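Relatório final, disciplina de Projecto II
Hábitos alimentares de estudantes deslocados
Entregue a Nov 4, 2006

1. Objectivo

Saber o que come quem vive longe de casa durante a semana. Tema escolhido pelo grupo, o prof. aceitou com a condição de reduzirmos a amostra.

2. Método

Inquérito em papel, 27 respostas válidas. 12 na residência Drunanside, as restantes em quartos alugados. Mais um diário de refeições de 3 dias. Alguns diários vieram incompletos, usámos na mesma o que dava. Dados passados para o Bunix, que encravou duas vezes (perdemos uma tarde).

3. Resultados

Pequeno-almoço: quase sempre saltado. Almoço na cantina, sopa e prato. O problema é o jantar. Massa, arroz, atum, conservas, batatas cozidas. Legumes frescos só no início da semana, trazidos de casa. Peixe fresco quase nada.

Média calculada: 2157 kcal por dia. Valor parece razoavel mas esconde muita variação, há quem jante só cereais. 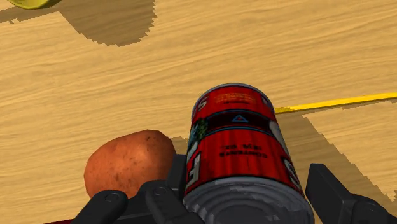 Compras feitas sobretudo no Prindetti, por ser perto e fechar tarde. O preço pesa mais que tudo o resto, depois o tempo de preparação. Cozinha partilhada também conta: um fogão por piso, fila às oito.

4. Limitações

Amostra pequena. Porções estimadas a olho pelos própios inquiridos. Faltou perguntar pelo fim de semana. Em Janeiro queremos repetir com mais gente e incluir as bebidas.

Anexo A: questionário. Anexo B: tabelas.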